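Hand-held gripper fingers no longer close square, and one joint has started to bind. Safe to carry on?

We have a hand-held gripper of the two-fingered sort, black linkage arms, squeezed by hand, used for folding and rolling towels. It has done this without complaint for months, which I should have taken as a warning.

Since the start of September it has developed a fault. When I close it on a thick fold, the left finger arrives first and the right one turns up when it feels like it. On thin cloth you can't tell. On a rolled towel edge the fold gets pushed sideways and the pile bunches against the left finger before the other side has made contact. Twice it has let go halfway through a lift. Once it did the opposite and wouldn't let go at all, and I had to persuade it open with my other hand, at which point it sprang back and nipped my thumb hard enough to draw blood. I now have a plaster and a grudge.
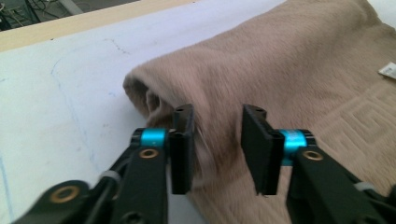

Fingers open either side of the rolled edge, before closing.

What I have tried so far:

Wiped the fingers down. No change.

Tightened the screws I could reach. This made it worse, so I loosened them again, and it is now bad in a slightly different way.

A drop of oil on each pivot. Better for an afternoon, then worse than before. The joint now has a sort of grey felt in it.

The arms came as a kit from Trernitz and the fingers are replacements from De Smet, fitted in the spring. Trernitz say it is probably the fingers. De Smet say it is probably the arms. Both were very polite about it.

I have two questions. Is this likely to be wear or have I put something together wrongly? And is it reasonable to keep using it while I wait for parts, given that we have a bench full of towels to get through and only the one gripper that works, or half works?

Reply 1 (accepted)

Stop using it until you have had it apart. A tool that won't release when you ask it to is a tool that will choose its own moment, and your thumb has already been consulted.

I'd start with the grey felt. That is towel fluff plus oil, and it sets into something like carpet underlay. Plush towelling sheds all the time, and oil on an open pivot collects the lot. One side packs up, that side drags, the other side gets there first. It would explain why you had one good afternoon after oiling.

Take the spring or return band off before anything else, or whatever yours uses to open itself. Then with the fingers off, work each arm by hand through its full travel. They should feel the same. If one is gritty or has a stiff patch, strip that side, pick the fluff out with a wooden cocktail stick, clean the bush and the pin with a bit of alcohol on a rag and put it back dry. No oil. If you can't bear to leave it dry, use a dry PTFE spray, and spray it on the pin before you fit it.

While it is apart, push each pin into its bush and waggle it. A little movement is normal. If it rocks so that you can see it rock, the bush is worn and no amount of cleaning will help. Replace both sides together, otherwise you will be back in a month asking why the other finger is late.

On the tightening: pivot screws are not meant to be done up hard. They should be nipped up until the sideways play goes, then backed off a touch, with threadlock on the thread and nowhere near the bush. I have glued a joint solid that way, so you may regard this as expert advice.

Refit the fingers last. Close them gently on a strip of card and see whether it gets pushed to one side. Do that 50 times before you go anywhere near a towel. It is very boring and it is how I found a cracked link on mine, at a point where I was quite sure the job was finished.

Reply 2

Agree with most of that, but check the fingers too. I had a set on an Iteo handle where one finger had been fitted with a washer behind it and the other hadn't. It was only 2 mm out and it behaved exactly as you describe, fine on a tea towel, hopeless on anything fat. Measure from the same point on both sides. Don't trust your eye, mine told me it was straight for 5 weeks.

Also write down how it was assembled before you undo it. I took 4 photos, all of the same side.

Reply 3

had the same with a Wusik one, just put a stronger spring in and it was fine

Reply to the above, from the original poster

I will not be putting a stronger spring in, my thumb has asked me to say.

Stripped it last night. The left side was clean enough. The right pivot was so full of fluff I could have knitted with it, which fits with it being the late one. Bush looks all right, the pin has a groove in it that I can catch a fingernail on, so I have ordered a pair. No odd washers. The gripper is in a drawer with a DO NOT USE label tied round it until they come, and the towels are being folded by hand, badly.

Did the card test with the old pin back in and no oil, just to see. Over 50 closes and it only went sideways near the end. Back in the drawer it went.

Contact the moderators | Terms of use | © Site contributors | Back to top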